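Kemholm Opens Its Neighborhood Library Card to Everyone Who Works in Town

KEMHOLM, January. You no longer have to live in Kemholm to borrow from its library. Starting this month, anyone who works, studies or takes a class inside the town limits can sign up for a full borrowing card at no charge, and the first week has been a busy one! By closing time on Friday, the front desk had signed up 139 new members, many of them from the Mallosport warehouse and the workshops along Huanca Street.

"We had people in here on their lunch break with sandwiches in their coat pockets," said Eyvindur Hedegaard, director of the Kemholm Library. "One man told me he had walked past our door for 14 years and figured it wasn't for him. He went home with two cookbooks and a book on beekeeping, and I was grinning for the rest of the day."

Until now, people who worked in Kemholm but lived elsewhere could read in the building but could not take anything home. The new card works just like a resident's card. Members can borrow books, movies, puzzles and board games, reserve the small meeting room, and use the sewing machines upstairs (bring your own thread, please).

Signing up takes a few minutes at the front desk. Bring an identity card and something that shows you work or study in town, such as a pay stub, a class schedule or a note from your employer. Staff will look over your papers and hand them right back, and you can borrow the same day. Children under 14 can join with a parent or guardian.
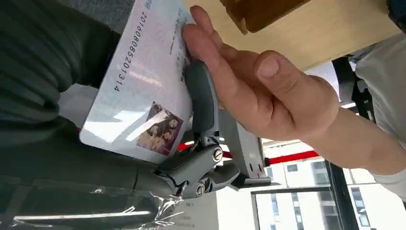 More Room on the Shelves

The library has been getting ready for its new readers since last summer. The fiction section moved to the bright side of the building, the large-print books are now at waist height, and 2663 titles have been added to the collection. A good share of those came straight from the suggestion box, including a whole shelf of repair manuals and more Spanish-language picture books than the library has ever owned.

The Nadness Reading Room, closed for painting through the fall, is open again too, with around 165 magazines and newspapers to choose from. It now stays open until 8 p.m. on weeknights, so people coming off the day shift can still get a good hour in a comfortable chair.

"The late hours were the thing people asked for most," Hedegaard said. "I love the building in the evening. The lamps are on, somebody is always working on the jigsaw puzzle, and it feels like the whole town has dropped by."

Cards are good for one year and can be renewed at the desk. Questions about joining can be asked in person during opening hours, and group sign-ups for workplaces can be arranged with the front desk staff.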